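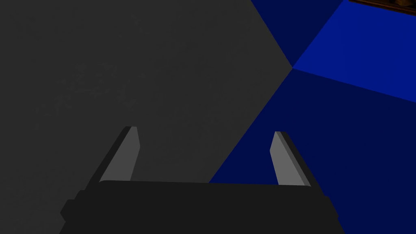
Two fingers with a wide gap between them, in a computer-rendered view.

Reading time: 4 min

Writing Up a Room: Notes for the Home Organizing and Kitchen Planning Course, Session Four

Welcome back, everybody, and thank you for the lovely stack of sketches you left on my desk last time (I'm still working through them, so please be patient with me). This session is about the written room survey, which is the piece of paper you make before you move a single shelf. Annelies De Graaf taught this part of the course for many years at Illstead, and a good deal of what follows comes from her old notes, with my own ramblings added.

A room survey is a plain account of how a kitchen is used by the people who live in it. You'll measure too, of course, but measuring is the easy part, and we covered it in November. What people find hard is writing down habits. Where does the mail land? Which drawer gets opened with a hip while both hands are full? Who makes the coffee, and how many steps do they take between the water and the cups? Ask these things gently, and ask them in the kitchen itself, since people remember much more when they're standing at their own sink.

Start with the landing places

Annelies called any flat surface near a door a "landing place," and I've never found a better name for it. Groceries land, keys land, school bags land, and pretty soon there's nowhere left to chop an onion. When you survey a room, mark every landing place on your plan with a small L before you mark anything else. Then write beside it what the household wants to put there and what ends up there anyway. Those two lists hardly ever match, and you'll find the whole job hiding in the difference!

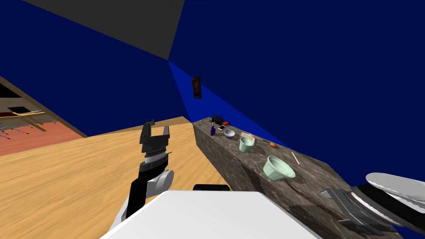 Counter habits are worth a page of their own in your survey book. Some families like every inch bare at night and others feel lonely without the kettle and the bread in sight, and I'd ask you please not to preach to either kind. What matters is whether the things left out are things they reach for. A row of small household objects, like the one on the long gray counter in the rendering, can be perfectly good planning if each one is used daily, and in your survey you would go down such a row asking "when did you last pick this up?" Write the answers in the client's own words. The table gets the same treatment on a separate sheet, because a kitchen table is usually a desk and a sewing room as well.

Heights and reaches

Counters at standard height suit some people and torment others. Have each member of the household stand at the counter with elbows bent and pretend to knead dough, then note the distance from elbow to surface. My neighbor Ívar Hauksdóttir is 181 centimeters tall and spent years bent over a sink that had been set for his grandmother. He raised it 18 centimeters and tells me he now quite enjoys the dishes. For shelves, note the highest one each person can reach flat-footed, holding something heavy. A mixing bowl will do.

Color and light

Deep wall colors can be very handsome in a kitchen, but they soak up light, so visit once in the morning and once after supper and jot down where the shadows fall. If the client has already chosen a dark paint, just write down which work surfaces will need a lamp.

Homework

Survey one kitchen that isn't yours. Write no more than 2000 words, plus a plan with the landing places marked. Please talk to everyone who lives there, children included (they know where the cookies are, and they know which cabinet door pinches). Bring two paper copies next session, one for me and one for your partner to scribble on.

If you get stuck, come and see me before class. I'm usually in by half past eight, and there's tea.

Related items
Session Three: Measuring Without Tears
Session Five: Drawers, Doors and Corners
The Stukaritz Pantry: A Worked Survey
Small Kitchens of Wornport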